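Projects > Year 2 > Reading and Places

January
By a second-year student, Reading and Places module

What people borrow in Prondlow: my project report

I picked the library because it's on my bus route and it's warm (you have to be practical in winter!). My question was simple enough: when people in Prondlow borrow a book about a place, is it a place they want to go to, or one they've already been to? My tutor liked it, so off I went with a notebook and far too many pens.

I talked to 24 borrowers over 3 visits. I'd hoped for more, but people with shopping bags don't want to stand and chat, and I got a bit shy on the first visit. The gardens and walks shelf was easily the busiest, and I ended up reading half of it myself when I should have been writing notes. 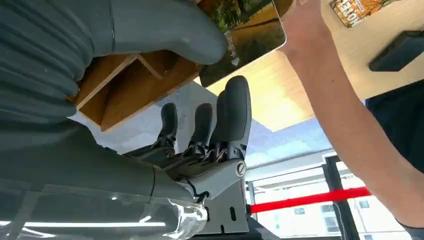
A book with a garden or park scene on its cover and Chinese characters printed near the bottom.

So, the answers. Most people told me they borrowed books about places they had already visited, and I really didn't expect that! One woman takes out the same guide to Skadholm every year because she had her honeymoon there, and she says the ferry times in it are hopelessly wrong now.

I wrote each answer up the same evening, or tried to. My first set of headings was hopeless (I had "holiday" and "trip" as separate things, don't ask) and I had to go back and sort the lot again. 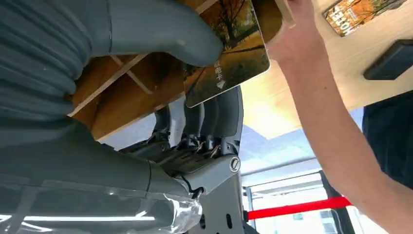
After the second sort I had 4 groups: been there, want to go, grew up there, and just liked the cover. That last group was small but I'm very fond of it. A man borrowed a book on Byun purely for the photos and couldn't have told me which country it was in.

The Brustent branch would have made a good comparison, but it was shut for repairs until after my deadline. If I did this again I'd go there first, and I'd ask shorter questions, as mine took 20 minutes with anyone chatty.

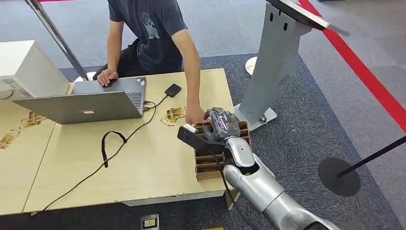 A silver laptop and a cardboard organiser on the table.

My typed-up answers and the final headings are in the appendix, along with the question sheet, which still has a spelling mistake in question 3.

Contact: Reading and Places module office | Copyright the author | Back to top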